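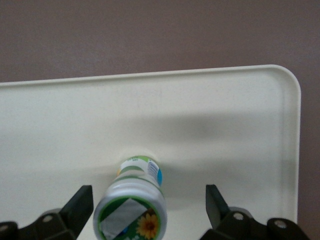
Figure 6.1 A small labeled bottle at a cream-white tray with a raised lip and a rounded corner.

Contents | Previous chapter | Next chapter | Glossary | Index

Chapter 6
Trays, Small Bottles, and the Work Surface

In this chapter you will learn to
- choose a tray that suits the items it has to hold
- set out small bottles so that their labels can be read
- check a label before and after a bottle is handled
- clean a tray and record that it was cleaned

Key terms: lip, footprint, staging, wrap-around label, put-away, tray card

6.1 Why a tray is used

Chapter 5 dealt with shelves and drawers, where items stay for weeks or months. A tray is different. Items stay on it for the length of one job and then go back where they came from. Putting items on a tray before a job begins is called staging.

A tray does two things for the person using it. It keeps small items together, and it marks off a part of the table that belongs to the job. A bottle on the bare table could be anyone's. A bottle on the tray is part of the work in hand.

The stockroom at Arden, which we follow through this part of the book, keeps 66 trays for 270 kinds of small bottled goods. Before the trays came into use, staff carried bottles to the table by hand and lined them up along the back edge. Bottles were left behind at the end of a shift, and the evening count was often wrong. The room now uses one tray per job. A job may need one bottle or a dozen, but it never shares a tray with another job.

6.2 Parts of a tray

The flat part inside is the floor. The raised edge that runs around it is the lip. Some trays also have a shallow groove just inside the edge, like the one in Figure 6.1. A low lip makes it easy to slide a hand in and lift a bottle. A high lip is better when the tray will be carried up or down stairs.

The space a tray takes up on the table is its footprint. Measure the footprint from the outside of the lip, not from the floor. Students often measure the floor, order ten trays for a table, and find that only nine will fit.

Color matters more than most people expect. A light tray shows specks, smudges, and drips. A dark tray hides them. For this reason most of the rooms described in this book use white or cream trays, even though they look dirty sooner. Light trays also show shadows plainly, and a soft gray shadow can be mistaken for a stain. Move your hand or the lamp before you reach for a cloth. If the mark moves, leave it alone.

6.3 Reading a bottle from above

A person standing at a table looks down on the bottles. From that height the cap end and the base end can look very different in size, and only part of the label faces the eye. Small print may be impossible to read. Colors and stripes are easier to see, so workers come to know a bottle by its colors long before they read the name.

This habit saves time and causes mistakes. At the Plakau branch, two products were supplied in white bottles with green and blue labels. In February a put-away check found 6 bottles on the wrong shelf. All of them had been sorted by color. The branch now asks staff to turn each bottle and read the full name once when it goes on the tray and once when it comes off.

A wrap-around label goes most or all of the way around the body. You will need to turn the bottle to read all of it. Hold it by the sides, below the cap, and keep it over the tray while you turn it.

6.4 The tray card

Each tray has a card kept in a box beside the table. The card used in this book is the Buvura card, named for the site where it was first tried. It has four lines:

Tray number
Items on
Items off
Cleaned (date and initials)

A completed card looks like this:

Tray 1203
Items on: 6
Items off: 6
Cleaned: 22/03/2019, T.

If the second and third lines do not match, the tray stays on the table until the missing item is found. Section 6.7 explains what to do when it cannot be found. The Tsuchiya method, covered in Chapter 7, replaces the card with a wall board and suits rooms with more than one table.

Before you go on

Find a tray at home or at school. Measure its footprint and its floor and write down both. Then stand one small bottle on it, look straight down, and write down every word you can read without touching it.

Contact the publisher | Copyright and permissions | Back to top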